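Room Servicing, Level 1
Handout 6: Clearing and making a bed that has been left in use

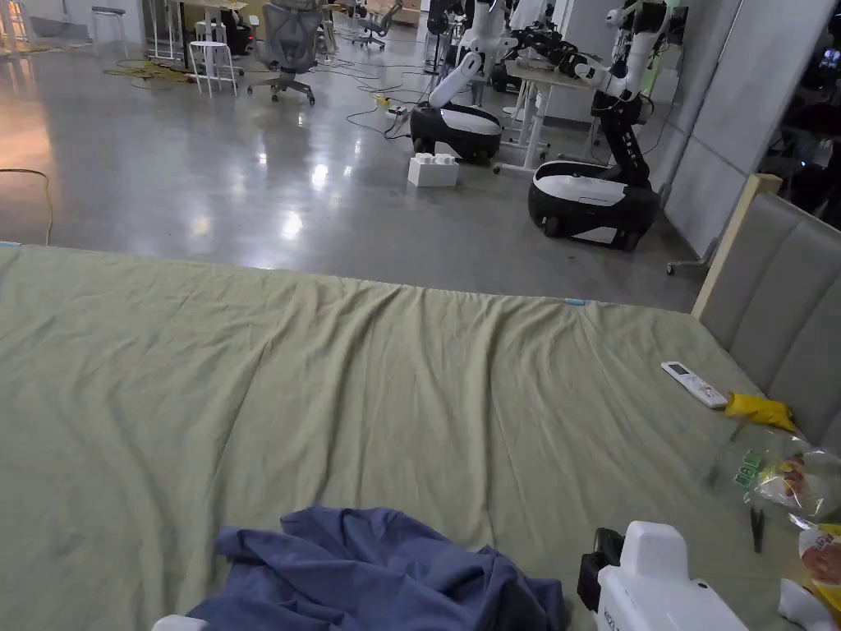 This session follows on from Handout 5 (trolleys and linen counts). The beds you were given in the earlier sessions were already stripped and bare. From now on they come as guests leave them, with clothing, food and small electrical items lying on the sheet. The work is in two parts, clearing and making, and you should finish the first before you start the second.

6.1 What is usually found on a bed

Most items belong to one of these groups:

Clothing and cloth. A dark shirt or scarf bunched up near the foot or side of the bed is very common. Pick it up with both hands and feel for anything wrapped inside before you shake it out.

Food. Snack packets, full or empty, often end up near the headboard. A crumpled packet may still have something in it. Leave it until you have checked.

Room equipment. The remote control for the air conditioner is the one most often left on the mattress. It belongs to the room and goes back in its holder.

Small things. Pens, caps, chargers and bits of white plastic are easily missed, above all on a pale sheet where there are folds.

6.2 Order of clearing

Stand at the side of the bed with the most space. Work from the headboard down to the foot.

1. Remotes and anything else with a battery. Put them on the bedside table with the buttons facing up.
2. Food. Sealed packets go together in one bag, left where the guest can see it. Empty packets go in the waste.
3. Pens and small loose items. Use the shallow tray, not your pocket.
4. Clothing. Fold once or twice and lay it on the chair. Do not put it in a drawer or wardrobe.
5. Run a flat hand over the whole sheet, and along the gap between mattress and headboard.

At the Hulton site the tray is kept on the lower shelf of the trolley. At Ellery it hangs on the side.

6.3 Pulling the sheet flat

A sheet that has been lain on will have long, shallow creases, even where it is still tucked in. If it is staying on for another night, it does not need to come off for these.

Untuck the far side only. Pull from the middle of the edge first, then from each corner. If you begin at a corner the creases run across the bed and you will be pulling them about for some time. Tuck in again, walk round, and do the near side.

Plain colours such as sage green or grey show creases less than white but show crumbs more. Brush towards the foot, into the dustpan, and never on to the floor. On polished concrete crumbs are easy to see but they also travel a long way - sweep again at the end if you have dropped any.

6.4 Upholstered headboards

Padded headboards with horizontal panels collect dust and crumbs in the seams. Use the narrow brush and work along each seam from one end to the other. Do not use spray on the fabric. If there is a wooden edge, wipe it with a cloth that is barely damp, and dry it straight away.

6.5 Practical task

You will work in pairs in the Riltau practice room. One person clears and makes the bed, the other fills in sheet 712, then you change over. The task is marked out of 100. You lose marks for:

- items put away where the guest would not look for them
- food thrown out unopened
- anything left under or inside the sheet
- starting to make the bed before it is clear

Allow around 3 minutes for clearing. There is no time limit for the making.

Reading for next time: Vostero linen guide, the pages on pillows and covers. Bring your own copy of sheet 712 - spares are not kept in the room.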